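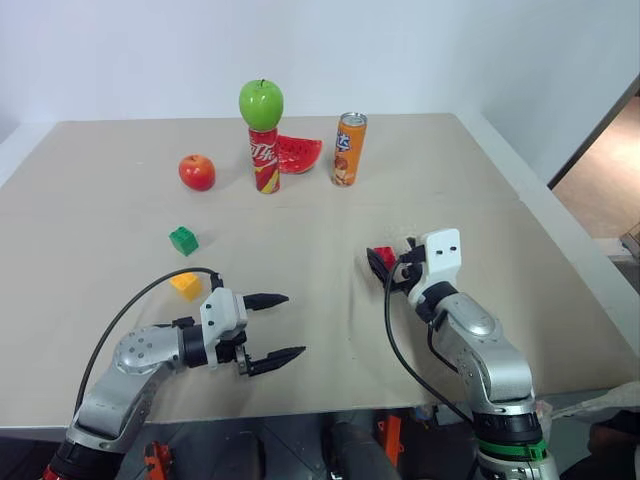 # Nernis: a word list of what people call their snacks and drinks

Search datasets, notebooks, people
Sort by: Relevance

Hi! I'm Anjana Siriwardena, and Nernis is the list of food and drink words I've been putting together in the evenings. It started with an argument at work over whether a fizzy drink is a soda, a pop or a soft drink, and I wanted a file I could point at. Then I kept going (my sister says I should have stopped at drinks, and she may be right).

## What's in it

One CSV file, 3,642 rows. Every row is one word or short phrase that one person gave me for one thing you can eat or drink. If two people gave the same word, that's two rows. I left the duplicates in on purpose, so you can see how common a word is without me doing the math for you.

The columns are:

- `item`: my own plain name for the thing, like "watermelon" or "orange soda"
- `word`: what the person wrote, spelled their way
- `person_id`: a made-up number, nothing more
- `region`: where they grew up, in their own words
- `age_band`: one of 4 bands, or blank
- `note`: anything extra they wanted to tell me

The `note` column is my favorite by a mile. One person wrote a whole paragraph about a grandfather who salted his watermelon and called it "supper melon." I have not cleaned that column up at all and I'm not going to!

## How I collected it

I sent around a form that was just a list of plain descriptions with a blank line after each one, and over 300 people filled it in. Most of them came through the Munasinghe mailing list, which is a group of people who like dialect maps and will answer any survey you put in front of them. The rest were from Dolton, where I live, so yes, there's a lot of Dolton in here. Please don't treat this as a fair sample of anything. If you want to say "people in the Midwest say X," go find a proper survey.

The first round went out in July and was too long. People gave up halfway through the candy section, and the rows for licorice and everything after it are thin. I cut the form down for the second round but kept the early answers.

## Cleaning

I did as little as I could get away with:

- trimmed extra spaces
- made everything lowercase except in `note`
- took out people's names and street addresses when they slipped in
- dropped the rows where somebody had typed "idk" or a row of question marks

Spelling is untouched. "Seltser" stays "seltser." If you'd like a tidier version, 3,300 of the rows also have a `word_std` value in a second file called `nernis_std.csv`, where I matched each spelling to a dictionary form. I ran out of steam on the others, mostly nicknames for bread rolls that I couldn't match to anything.

## Known problems

Apples are a mess. I asked for "a green apple" and "a red apple," and plenty of people gave me the name of a variety when I wanted the everyday word. So you'll find variety names mixed in with things like "pie apple" and "lunch apple." I should have worded it better.

The same goes for soda. Some folks use a brand name for any kind of cola, and I can't tell from the answer if they meant the brand or the drink. I added a `brand` flag for those, set by hand by me, on the couch, with varying levels of patience.

Region is free text, so "upstate," "up north" and "near the lake" are all real values. Good luck with those.

## Using it

Do what you like with it, including class projects. Put my name somewhere and tell me what you made, I love getting those emails. If you load it in a spreadsheet, pick UTF-8 or the accents will go funny.

Corrections are welcome, but please send the row number along with the fix. I'll fold them in when I get a free weekend.

Last updated 21/10/2018

Filed under: Language, Food & Drink, Small Data, CSV

Related datasets
Lesell street name spellings
Bread roll names, first try
Dolton diner menus, typed up
Words for the end piece of a loaf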